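Drying room walkthrough, April, with my notes

I do this walk every spring before the first nettles and cleavers come in, and since a few of you on the Hindon herb list asked what I check, I'm typing up the whole sheet with comments. It's a small setup! One room, screens, a dehumidifier, a scale and a lot of paper bags. Rowena Lagman went over it with me this year and caught a couple of things I'd been walking past for months.

1. Floor and corners: OK
Swept, mopped, no droppings. I pull the racks out from the wall for this one (annoying, but that's where the moth webbing hides).

2. Drying screens: FIX
Two of the screens have come away from the staples at one corner. Loose mesh sheds little bits into the herb, and nobody wants that in a tea. They're off the rack until I restaple them. The other screens got a scrub with hot water and plain soap and a full day in the sun.

3. Muslin and bag liners: OK
All washed, no scented soap, no softener. Lavender-fresh anything will ruin a batch of skullcap, and you can't air it out again. I also shake out the seams, where old calendula petals like to collect.
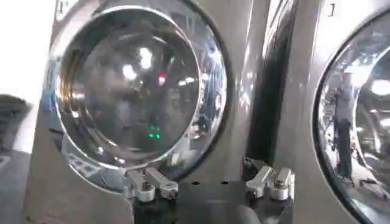 Front-loader door, close up.

4. Air and humidity: OK, with a comment
The Clarier dehumidifier ran overnight with the door shut and the reading stayed where I like it. I emptied the bucket, wiped the float and rinsed the filter. Rowena thinks I should move the gauge away from the vent, and she's right, it was only telling me how dry the air was right there. It's on the far wall now at screen height.

5. Plant ID samples: FIX
This is the item I care about most. Every lot gets a pressed sample with leaf, stem and flower if it has one, pinned to the lot card before anything gets stripped or cut. Lot 653 had a card and no sample. It's a mint family plant, chopped, and once they're chopped so many of them look alike that I wouldn't bet a nickel on it. I've set it aside and I'll compost it unless the grower can match it up for me.

6. Jars and lids: OK
Sniff test on every lid (really, stick your nose in). I threw out 6 that still smelled of valerian. You know the smell!

7. Scale: OK
Checked with the 200 gram weight, dead on. New batteries anyway.
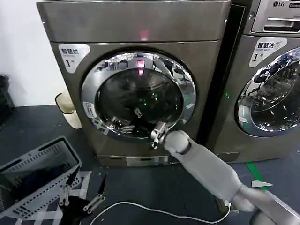 Dryer, front view, with the label at upper left.

8. Cords and outlets: OK
No warm plugs, no cracked covers, nothing running under a rack. The extension cord behind the Kuzmenko cutter was longer than it needed to be, so I swapped it for a short one. Cutter gets unplugged before the blade is wiped, every time, and I've put that on a card taped to the handle.

9. Dust masks and gloves: LOW
Down to the last few masks. Mullein hairs and nettle dust are miserable in the throat, so I've ordered more and won't be garbling any mullein until they show up.

10. Labels: OK
Latin name, part used, month picked, lot number. I'm using up the old Clurirel labels first, the ones with the tiny date box, so please write small if you're helping.

Still open: restaple the screens, settle lot 653, masks. I'll look at all three again before the nettles go up.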